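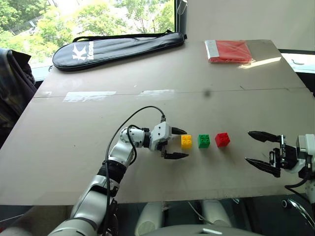

Tamsin Ruddock wrote in last month to ask how on earth I keep building blocks sorted when there are kids in the house, and whether sorting by color is worth the trouble or if she should give up and buy one giant tub. She has tried the giant tub twice already and both times it ended up dumped on the rug before breakfast.

Well, Tamsin, I've been there! We had the giant tub for years. The trouble with it is that the piece you want is always at the bottom, so the whole thing gets tipped out, and then somebody (me) is picking up bricks with bare feet and a bad attitude. So let me tell you what we do now, and you can steal whatever fits your house.

First off, I do the sorting at a table. I know, I know, the floor has more room. But my knees gave up on the floor a while ago, and a plain light tabletop is so much easier on the eyes. Yellow, green, red, they all jump right out at you against beige. If your table is dark or has a busy grain, lay an old pillowcase over it. A pillowcase is also great for scooping everything up in one go if dinner is suddenly ready.

One warning if your table is made of boards with a seam, like the kind you can pull apart for a leaf. Little flat pieces and tiny doll shoes love a seam. Run a strip of painter's tape along it before you start and peel it off when you're done. The regular four-stud cubes are too chunky to fall in, but trust me on the shoes.

Now, color or shape? I went back and forth on this forever. For little kids, go with color. They can do it themselves, they think it's a game, and you get to drink your coffee while it's still hot. I put one block of each color in a row, spread out a bit so there's room to pile, and everybody just matches from there. No labels, no reading, no arguing about what counts as a "small" one. Once they're bigger and building from instructions they'll want things sorted by shape, and by then they can do it themselves, ha.

I counted ours once on a rainy afternoon in May and we had 279. That's not even a big collection! It took us 17 minutes to sort by color with two of us working, and a whole lot longer the time I tried to do it by shape on my own.

Washing them. Mesh laundry bag, zipped, tied in a knot at the top if the zipper is iffy. Lukewarm water in the sink, a squirt of dish soap, swish it all around, rinse, and then stud side down on a towel overnight. If you leave them stud side up the water just sits inside. I wouldn't put them in the dishwasher. Mine came out fine the first time and slightly bendy the second, so that was the end of that. Anything with stickers gets wiped with a damp cloth and stays out of the sink.

For storage I like shallow over deep, every time. Shoe box lids, baking pans you don't bake in anymore, those clear drawers from the hardware store. If a kid can see the bottom, the kid won't dump it. And please do rethink zip bags inside a big bin, they look so tidy for a week and then you've got a bin of empty bags with a layer of bricks under it.

Speaking of things with zippers, Covadonga Quintana left a comment on my old sports gear page saying she keeps travel blocks in an old padded racket case. I love this! They have a strap, they hang on a hook, they don't take up any shelf, and the padding keeps the noise down in the car. Do check the corners for grit before you fill it, and don't overstuff it or the zipper will complain.

The other thing I get asked is where to put the stragglers, all those single bricks that turn up in coat pockets and under the couch. We have a chipped mug on the windowsill. Everything goes in the mug, and when the mug is full we sort it. You could do it every night if you're that kind of person, but I'm not, and the mug hasn't let me down yet.

If you've got a good way to get teeth marks out of old blocks, leave it in the comments. I've tried a nail file and it only made them fuzzy.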